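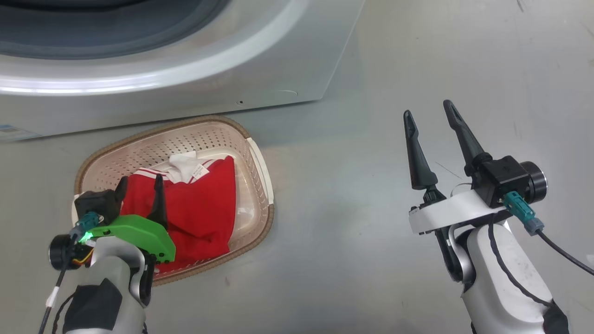 September 27, 2018

The laundry has been down to one item since Sunday, and the item is red.

I own exactly one red thing with a white collar and white stripes, and it has ruled this household since August. It can't go in with the whites, for reasons you can guess and my pillowcases can confirm. It can't go in with the darks either, says me, after what happened to the collar last time. So it travels alone. It gets its own basket, its own cycle and its own 94 minutes of my evening.

I did try the color-catcher sheets. Sikex, a box of 40, bought in a mood of optimism. You put one in with the wash and it comes out pink, which is supposed to prove it's working. My socks came out pink too, so I guess they were also working.

The tag is no help. Tags never are. Small black print on white, something that could be advice or a threat. I looked it all up once, felt very competent for an afternoon and forgot every bit of it by dinner.

Anyway, I'm giving it one more solo trip, cold, short cycle, collar turned in. If it bleeds on itself I'm dyeing the whole thing red and calling it a decision. The towels can wait until tomorrow. They've been waiting in the hall so long the cat has moved in.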